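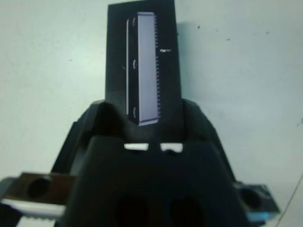

According to Ogunleye, a collaborative cell that passes its risk assessment on paper can still fail on the first day of use, and the usual reason is that the assessment was written for the robot arm and left out whatever the gripper was holding. The remark came in written feedback on our interim report, and it changed the scope of the project. The first draft dealt mainly with speed limits and stopping distance. The final version treats the gripper and the held part as one item for the purposes of the assessment.

1. Scope

The report covers safe working practice for one bench-mounted arm with a two-finger gripper in the teaching laboratory at Pultham. The tasks considered are picking, holding and presenting flat, light items such as cards. Palletizing, machine tending and mobile bases are outside the scope.

2. Sources

Three kinds of source were used: the published safety standards for industrial robots and for collaborative operation, the laboratory's own rules, and the manual for the Rotinier bench controller. Where the laboratory rules were stricter than the manual, the laboratory rules were followed. Where they said nothing, we wrote a proposed rule and marked it as proposed.

3. Hazards at the gripper

The main hazard identified was pinching between a moving finger and the fixed housing. A second was pinching between the fingers and the held item. A flat item adds a third: a thin edge can cause a cut at a speed that would be acceptable for a rounded one. The general limits for contact force assume a contact area, and a card edge offers very little of it. For this reason we did not rely on force limiting alone for any task in which a person may reach toward the item.

Exposed racks and linear guides were listed separately. They are easy to overlook in an assessment — the finger is the part people watch — and they can catch a sleeve or a loose cable.

4. Proposed rules

4.1 The assessment is repeated when the held item changes in shape, even if its mass does not.

4.2 Cables near the gripper are checked through the full range of wrist motion before automatic mode is enabled.

4.3 A person takes an item from the gripper only when the arm is in a monitored stop.

4.4 Loss of power must not open the fingers. If the gripper cannot meet this rule, nothing with a sharp edge is carried above bench height.

4.5 Finger mounts are inspected after every 3000 cycles and after any collision.

5. Trial of the rules

The rules were tried over 447 logged cycles using the Ultesska logging software. Of these, 267 were handover cycles and the rest were pick and hold only. The log recorded 49 protective stops. Most were caused by a hand entering the monitored zone before the arm had come to rest, which rule 4.3 is meant to prevent. We moved the status light from the controller to the bench edge partway through, so the counts before and after are not directly comparable.

6. Limitations

The inspection interval in 4.5 is longer than the whole trial and is therefore untested. No contact force was measured on card edges, as the laboratory sensor has a flat pad that does not suit them. A narrow probe is on order, and measurements are planned for November.

Submitted 25 August 2022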